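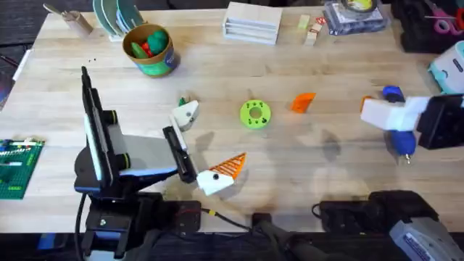 Week 3: Wood moves

Last week we looked at how a tree grows. Now for the part I love most — what happens when that tree becomes a board and the board starts breathing!

Wood takes in water from damp air and gives it back when the air dries out. As it does so it swells and shrinks, but hardly at all along its length. Nearly all the movement is across the grain, and it is greater along the growth rings than at right angles to them. That difference is why a flat-sawn board cups and a quarter-sawn one stays flatter (look at the end grain and you can usually tell which you have).

Key terms

Tangential: following the curve of the rings. Most movement.
Radial: from the centre of the tree out to the bark. Less movement.
Longitudinal: along the trunk. You can ignore it for furniture.

A wide top glued up from narrow strips still moves across its full width. Gluing doesn't stop it, though mixing the strips evens out the cupping beautifully. So never screw a solid top down tight to its frame. Use slotted holes, buttons or figure-of-eight plates, and let it slide.

Two cases to read before Thursday

The Juditz door: a solid panel glued into its frame on all four sides. It split down the middle in its first winter. Sketch how you would have fitted it.

The Vorkudis bench: 49 strips, all oak, edge-glued, with breadboard ends. Look closely at the pegs! Only the middle one is glued, and the outer holes are stretched into slots — lovely work.

Exercise

Take your offcut from the rack, mark a pencil line across the grain and measure it. Leave the piece somewhere damp for 9 days, then measure again. Do the same along the grain and bring both sets of figures.

Reading: Tănase handout, section 2, on moisture content. Skip the tables for now.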